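A quiet corner at Ikgate

The guest house at Ikgate has kept its bedside telephones. When Lernurent, the small firm that lets the rooms, took over the building in November, most people expected the phones to go. The manager, who has been there through two owners, argued for keeping them.

"The mobile signal is poor on this side of the building," she says. "If someone feels ill at night they need to reach the desk. A phone by the bed does that."

The tables the phones stand on are round, with a raised rim and a drawer that runs on a metal slide. She bought them second-hand from a shop called Heo and paid 770 pounds for the lot, delivery included.
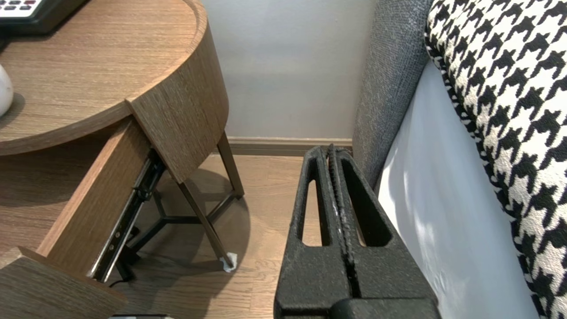
"I wanted a drawer that pulls well out," she says. "Guests leave things at the back. Glasses, mostly, and chargers. If the drawer only comes halfway, you don't find them until they ring you from home." Each one is opened when a room is changed over, and the rail is wiped.

The rim was a matter of luck. She had not asked for it, but it helps stop pens from rolling off. The remote control lives on the table too, next to the phone. There used to be a holder on the wall and hardly any guest put the remote back in it.
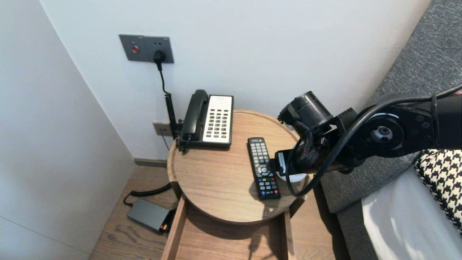
Photo: Lernurent / Ikgate rooms

Cables were the harder part. The telephone socket is low on the wall and the power socket is close by, so everything ends up behind the table. In Room 102 she tried clipping the leads to the wall. The clips came off within a fortnight and took paint with them.

"Now we leave them hanging and pull the table out to clean," she says. "It takes a minute. The felt pads under the legs save the floor."

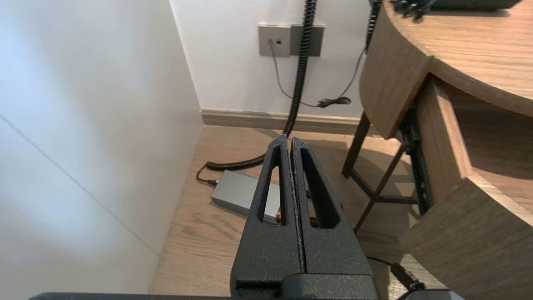 The floors are the thing she worries about most. Redoing the boards in one room was quoted at over 2000 pounds, so she would like to see fewer things put down on them. A short shelf behind each table is one idea. The joiner wants 200 pounds a room and she has not decided.

She is also waiting to hear from Vivo, who look after the phone lines, about longer cords for the beds on the far side. Until then those guests have to reach across.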